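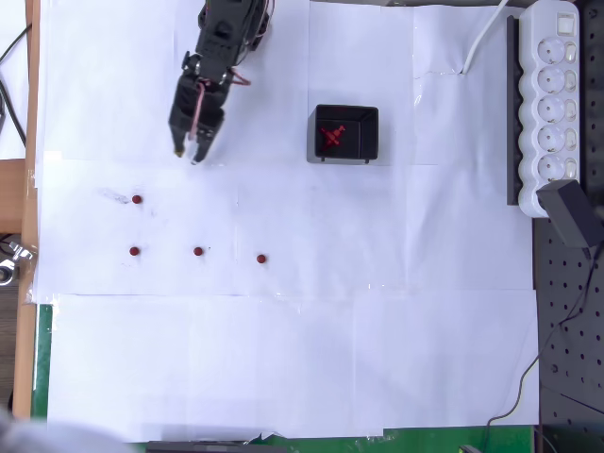
Sorting the bead drawer, post 1

Good morning from my very messy craft corner! I have put this off since before the move and May is apparently the month I run out of excuses, so I'm going through the bead drawer and you are all coming with me. Get a coffee, I'm going to be chatty.

2/
First thing, always, is to cover the table with white paper. I used to do this on a towel because a towel stops things rolling, and it does, but then you spend the evening picking seed beads out of the loops. Plain white sheets, overlapped a little and taped together. Mine are creased and wrinkly by now and I don't mind a bit. Dark beads show up on white like nothing else.

3/
Do tape the seams though. I skipped that once and a whole strand's worth slid underneath, and I found them with my elbow.

4/
So the dark red ones are out, four of them, the round glossy ones. If you've followed me for a while you may remember the long necklace I made for my sister-in-law and then had to remake when the thread went. These are what was left over. I've been saving them for earrings and I keep changing my mind about the earrings.

5/
The little black open box is for odds and ends, meaning anything that isn't a bead and that I can't bring myself to throw away. Right now it has the red plastic cross piece in it, the one with the arms coming out from the middle. I love that color so much. Does anybody know what it belongs to? I've had it through two apartments and I'm still hoping to meet the rest of it.

6/
Several of you are asking about the drawer itself. It's a Drimora, the shallow kind with the lift-out tray, and I bought it used from Nathalie Van der Linden when she was clearing out her studio. It came with 17 compartments and a smell of lavender, and both are still there.

7/
Oh, and I did write down what was in it the last time I sorted, on an index card taped inside the lid. 408 glass, 2,089 seed beads (I had the flu and a lot of television to get through, please don't judge me). I am not doing that again. This time they go by color and size and that's all the record anybody is getting.

8/
Fletcher McAlister asked how I tell dark red from brown once the sun goes down. Daylight if you can get it, Fletcher! I hold off on the reds and browns until the morning and do the greens and clears at night. If I really must, I put one I'm sure about next to one I'm not sure about, on the white paper, and look at the shine on top. The browns look flatter to me. That might only be my browns.

9/
Also, leave yourself some bare paper. I know it's tempting to tip the whole tray out at once and get it over with - I have done it, it feels wonderful for a minute and a half. But a few at a time with room between them means you can see a chip or a bad hole before it ends up in the middle of a bracelet.

10/
Break for lunch. Soup from yesterday, and the end of the rye loaf.

11/
Back! Urmas Jankauskaitė says he keeps his reds in old spice jars and shakes them when he's thinking, and now I want spice jars. I've been using the Telton bags, the pack of 500, and they're perfectly fine, but they slump over in the drawer and then you can't read the labels. Jars might be the answer for anything round. Flat beads can stay in bags.

12/
Decision on the four dark red ones, after far too long looking at them: two for the earrings, simple drops, nothing else on the wire. The other two go back in a bag marked "spares" in case I lose one of the first two, and I know myself.

13/
The cross piece stays in the black box. If it's from a game you grew up with, or came out of some kit, please tell me, I'd be so happy to know. I'll start on the blues after supper, and if anyone has a good source for small jars with lids that really close, my replies are open.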